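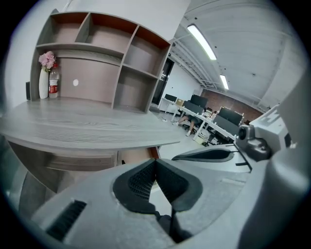
*The desk station from one gripper's own camera.*

# Madigan: hand-held demos, FAQ

Short answers, written between sessions. Kerttu Hämäläinen keeps the page, so complaints go to her.

### What is Madigan, in one line?

A method for training a two-armed robot from demos people do with hand-held grippers. No robot needed while recording. Robot comes in at the end, for testing.

### Why not just teleoperate?

Slow. Also tiring, and you need the robot free. With the grippers you walk up to a desk and do the thing. Drawers especially, people are clumsy at drawers over teleop and fine at them with a gripper in each hand.

### What gets recorded?

Camera on each gripper, plus a head view. Jaw opening. Timestamps for everything. No sound.

### How do you know where the grippers are?

Each one carries a cube with square codes printed on the faces. The head view picks up the codes and we solve for pose from there. The gripper cameras fill in when the cube is out of sight, but drift builds up fast, so long gaps get thrown out.

### Does it matter which cube faces are showing?

One clean face is enough to get a pose. Two is a lot better. Side-on to the light is worst, glare wipes out the codes.
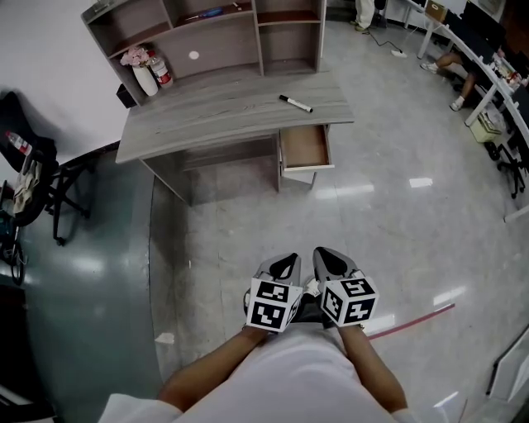

Start with your hands low and forward and wait for the beep before going to the desk. The solver wants a good fix on both cubes first. Skip this and the first few seconds are usually junk.

### Can I tidy the desk before a session?

Please don't. We want shelves, bottles, pens, whatever happens to be about. The first version of the data was all bare tables and the policy went to bits as soon as there was a vase near the drawer.

### Can other people be working in the room?

Yes. Faces get blurred in the head view before anything is saved to the shared drive. Tell people beforehand anyway.

### How much data is there?

918 demos kept, as of September. All two-handed. Discarded ones aren't in that number and we didn't keep a proper tally of them, sorry.

### So does the head view help?

Main result so far. Drawer task, 50 trials per policy, same robot, same start positions. Gripper cameras plus head view: 40 successes. Gripper cameras only: 13 fewer. Most of the extra failures were the arm reaching for the wrong edge of the drawer front, which makes sense when all the camera has is wood grain up close.

One task, one desk. Don't quote it as more than that. Chin-lung Shek is running the shelf task now and early numbers look closer together.

### What about the hand/robot mismatch?

Still the weak spot. People twist their wrists in ways the arm can't. We filter out poses the arm can't reach, then slow the rest down. Anything fast near the back of a shelf tends to get filtered, so the data is thin there. Known probelm.

### Can I use my own gripper design?

If the jaws match the ones on the robot, probably. Different jaws means new calibration and likely new demos. We tried mixing two jaw shapes once and the policy closed early on everything.

### Tracking drops out halfway through a demo. Keep it or bin it?

Finish the demo, press discard, do it again. Don't try to stitch. If it keeps happening wipe the cube faces and check for a lifted corner on the codes.

### Is the code out?

Solver and filter yes, training scripts not yet. Data after the blurring has been checked by hand, wich is slow going.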